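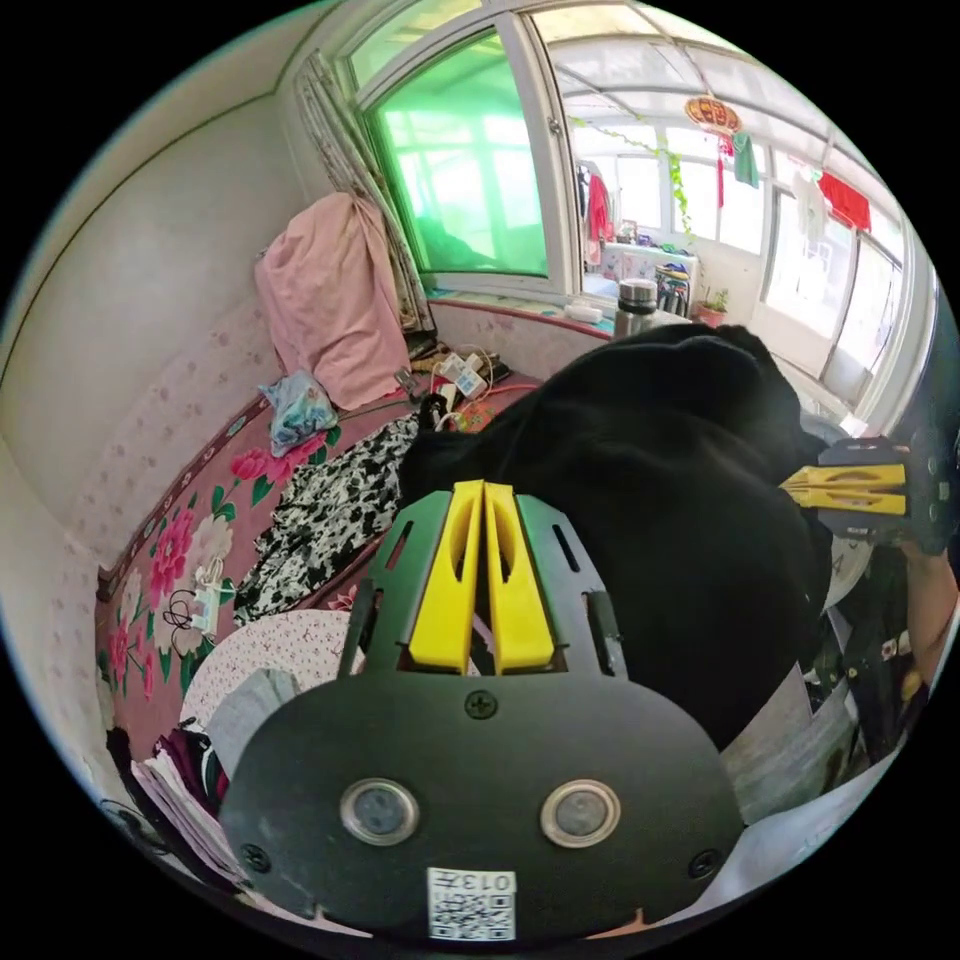 Thermal comfort in rented rooms depends on the air exchange rate, the heating schedule and the moisture load. Our project measured the third factor in a house on Paucar Street during August. Textiles take up water vapor and release it later, which delays the humidity peak after a door is closed. In a small bedroom the effect can be large, and one sizable black fabric garment left out in the room adds to the exposed textile area. Garments were therefore entered in the room inventory with bedding and curtains.

Humidity was logged with a Tasex sensor at 8 points per room, giving 4,000 readings. After removal of the period when the Skumell logger had a low battery, 3,000 readings remained. The highest relative humidity was 82 percent, recorded near the outside wall with the door shut.

The Cirkari model predicted the timing of the peak well but underestimated its height. The material constants for cotton were taken from course tables and should be measured directly in further work.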